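Kitchen and serving area inspection, Bisham building, ground floor
Date of check: 14 August 2020
Checked by: Hrvoje Ionescu
Copy to: Fatos Babić

Comments go under each item. Ticked means satisfactory on the day. An open box means something still needs doing, and the name after it is who has agreed to do it.

## 1. Floor and access

- [x] Walkway clear from door to sink
- [x] Floor clean, no standing water
- [ ] Mat at back door lies flat

The back door mat has curled at one corner again. Taped down for now. Fatos to order a heavier one from Baltside, same size as before.

- [x] Fire door closes on its own
- [x] Nothing stored in front of the extinguisher

The extinguisher tag is in date until December. The bracket is a little loose but holds.

## 2. Sink and washing up

- [x] Hot tap runs hot, cold tap runs cold
- [x] Washing-up liquid and hand soap both filled
- [ ] Separate cloths for hands and dishes

Only one cloth on the rail when I came in. There are 17 clean ones in the drawer, so there is no shortage. Please put out two each morning and send both to the wash at night.

- [x] Drain clear
- [x] Paper towels in holder

## 3. Fridge

- [x] Temperature 5 °C or below
- [x] Raw food on bottom shelf
- [ ] All opened items dated

The reading was 5 °C with the door shut, so a pass, but only just. Take a second reading after lunch for a week and write it on the sheet. An opened carton of milk and a tub of soft cheese had no date on them. Both thrown away. The marker pen has gone missing from the top of the fridge – a new one is now tied to the handle.

## 4. Crockery

- [x] Plates free of chips and cracks
- [ ] Bowls free of chips and cracks
- [x] Stored dry, rims down or stacked flat

Two bowls from the Rovatwood set had chips on the rim and have been taken out of use. I ran a finger round the plates as well and found nothing. The wide-rimmed ones stack well in sixes but start to lean above that, so keep to 6 a pile.

## 5. Boards and knives

- [x] Boards clean on both faces
- [x] No deep cuts or splits
- [ ] Boards oiled
- [x] Knives in block, handles dry

The wooden and bamboo boards look dry and want oiling. Food-grade mineral oil only, thin coat, left overnight. The bottle is in the cupboard under the sink behind the bin bags. Hrvoje to do this. Boards should be stood on edge after washing and laid flat only once they are fully dry.

## 6. Trays and table

- [x] Table wiped before setting out
- [x] Paper mat clean and flat, no torn edges
- [x] Trays washed, corners free of residue
- [x] Names on trays can be read
- [x] Fruit whole and sound, served on a plate

Paper mats are to be changed when stained or creased, and in any case at the end of the week. Stale crumbs collect underneath, so lift the mat to wipe. The names on the trays are holding up to hand washing. The Nedeljković trays bought last year did not – their lettering came off in the machine, and they are now used for storage only.
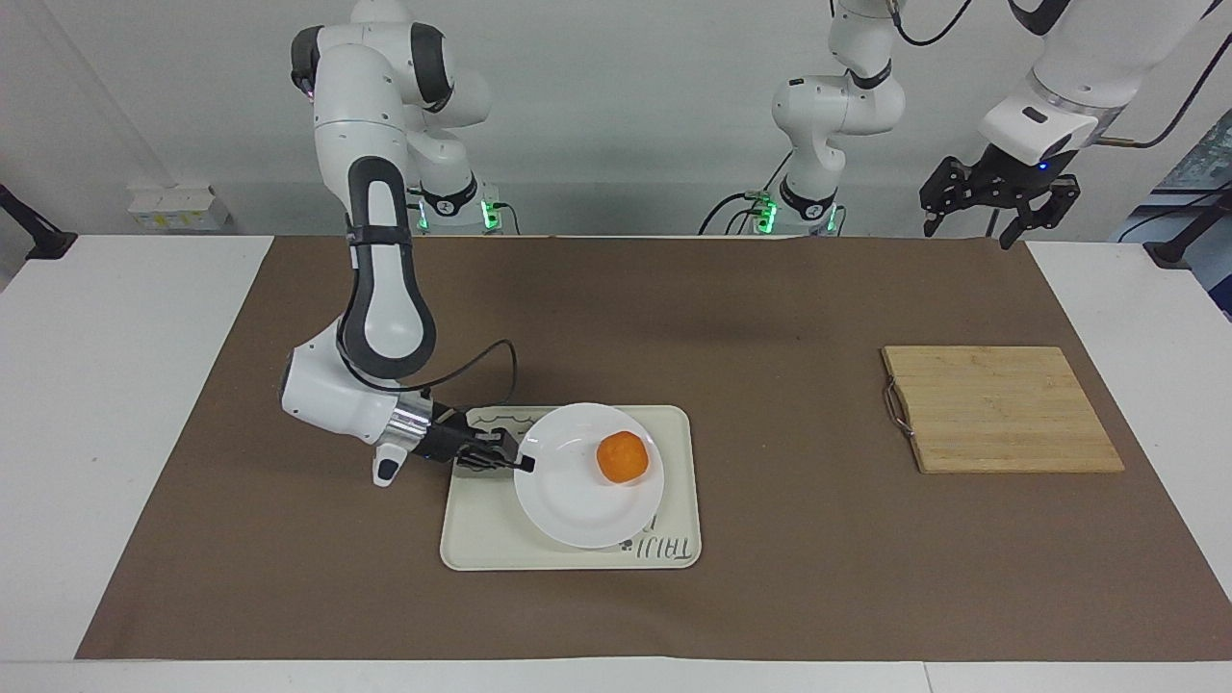

Does an orange need washing if it is going to be peeled?

It should be rinsed under the cold tap and dried, as dirt on the skin can get onto hands and then onto the fruit inside. Soap is not needed.

- [x] Chopping board kept apart from served food
- [ ] Spare plates within reach of table

Spare plates are still kept in the high cupboard, and the step stool is needed to get at them. I would like them moved to the lower shelf by the door. Fatos has no objection. The shelf should be wiped and lined first.

## 7. Waste

- [x] Bins lined, lids fitting
- [x] Food waste emptied daily
- [ ] Food caddy washed out

The caddy smelled. Peel had stuck to the bottom under the liner. Rinse with hot water and leave it upside down outside the back door for an hour.

## Still open

- Back door mat – Fatos
- Two cloths out each morning – everyone
- Dates on opened items – everyone
- Replacement bowls – Fatos
- Oil the boards – Hrvoje
- Move spare plates – Hrvoje
- Wash food caddy – whoever empties it next

Tick items off on the copy by the fridge and initial them. The next full check uses this same sheet.

H. Ionescu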